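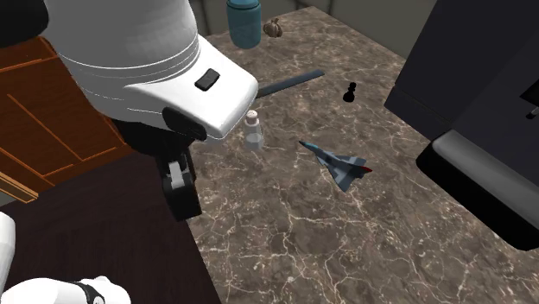
**Bench notes / Natural dyes**

2018-12-08

Madder day, finally! Palacios root, the batch that's been sitting in the cupboard since the move. Ground it fine in the old mill and soaked it overnight in plain tap water. The first soak went off a muddy tan, poured it away, second soak came up proper brick red and smelled like a garden shed (good sign).

Wool was the Budden two-ply, 295 g in skeins, mordanted with alum only. I skipped the cream of tartar this time because I wanted to see what it does to the orange side. Answer: plenty. Without it the skeins went noticeably warmer, almost a roof-tile color, and I love it. Skein 5 is the best thing to come out of that pot all year, go and look at it on the rail before it gets wound.

Heat: kept it low, the lid half on, and pulled it when it started creeping up. Madder goes brown on you if it gets too hot and I've lost two batches that way. The Clestemer thermometer reads low near the rim, so stir before you trust it.
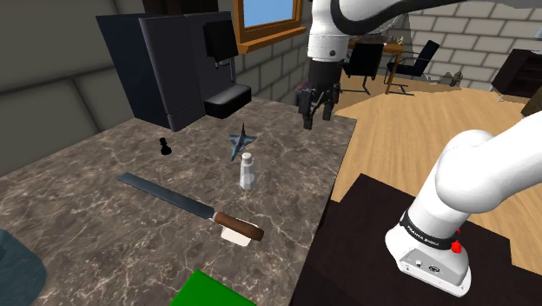
Nawal El Idrissi thinks the warmth is the water and has nothing to do with the tartar, and she wants the same recipe run with rainwater before anybody writes it on the recipe card. Fair enough! Our tap water is hard as nails and madder loves chalk. I'll do both side by side, one small skein in each, same jar size, same alum.

Exhaust bath is still going. Put a scrap of silk in it before I left and it had already picked up a soft peach, so please don't tip it out.

To do:

- rainwater vs. tap, with and without tartar
- iron dip on one half of skein 2 (tiny pinch, it saddens fast)
- window test through January, half of each card covered
- reorder alum, Flusteck no. 722, the bag is nearly down to dust
- ask Rania Zaki if she still has the weld seed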